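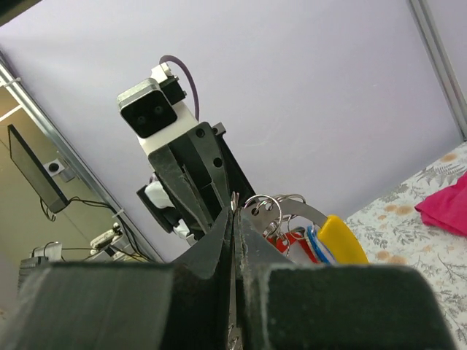

The house I bought had a window over the stairs, the buyer of Lot 56 wrote, and the house I have been given does not, so kindly tell me which of them I am paying for.

The Office of Owner Relations at Ceniris received the letter on 5 January 2022 and entered it under Minor Variations. A standard reply was prepared. It stated that all renderings of the Kovmont community were artistic in nature, and that the builder, Keskin, reserved the right to move, reduce or omit windows without notice.

The reply was not sent. Before signing it, the deputy registrar took down the approved plans, as procedure required, and found the window drawn over the stairs of Lot 56 in firm black ink. It appeared on no other lot. There were 163 houses in the plans, and in 162 of them the stairwell was a blank wall.

An inquiry was made of Keskin. Keskin answered that the house had been built to the plans in its possession, and enclosed its copy. The window was absent. Both copies bore the same stamp and the same initials — those of the deputy registrar. 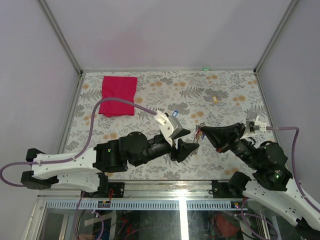 Two black-and-white arms reaching toward each other over a floral cloth.

The deputy registrar visited the lot in person. The buyer opened the door, offered coffee, and led the way to the landing without further remark. It was late afternoon. On the wall opposite the blank stairwell lay a square of yellow light, divided by the shadow of a crossbar.

The two of them stood on the landing until the light had climbed to the ceiling and gone out.

A second reply was then drafted. It acknowledged that a window had been sold, that a window had been approved, and that the position of the window could not at present be confirmed. The buyer was offered a credit toward the Jestau kitchen package or, at the buyer's choice, the matter could be left as it stood.

The buyer's answer came in March, on a plain card. The matter could be left as it stood, it said, but the office should know that someone had begun to draw the curtains in the evening.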